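Print this page | E-mail this page

Pelgate cell (setup and upkeep)

The Pelgate cell is a two-armed towel-folding robot at a table, and I've been looking after it long enough to write its entry.
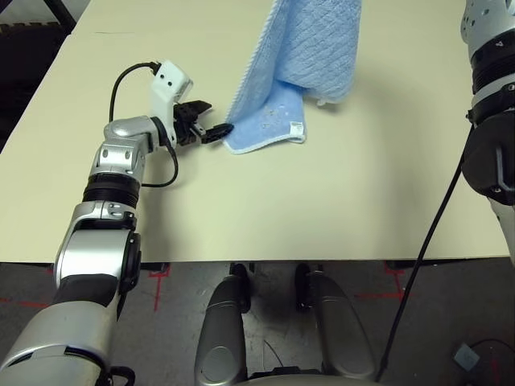 A reader on the Proltanen page asked whether the floor tape really matters if the arms get recalibrated anyway. It does! Calibration tells the arms where they are, but the table can still wander, so I line it up with the red marks before I switch anything on.

Setup takes me 27 minutes on a good day. I home both arms, check the jaws close evenly (a strip of paper is plenty), then run two slow folds with the lightest towel I've got.

Cables are the usual trouble. The one at the gripper needs a generous loop, or the wrist tugs on it at full bend. Ornetti, the shop that did our first repair, clipped it far too tight in January and we lost the signal after 200 folds. The Gulyás manual says to swap the jaw pads at 966 cycles, a weirdly exact number, but I go by feel and wipe the lint off every morning.

Last edited 3 June 2023

Print this page | E-mail this page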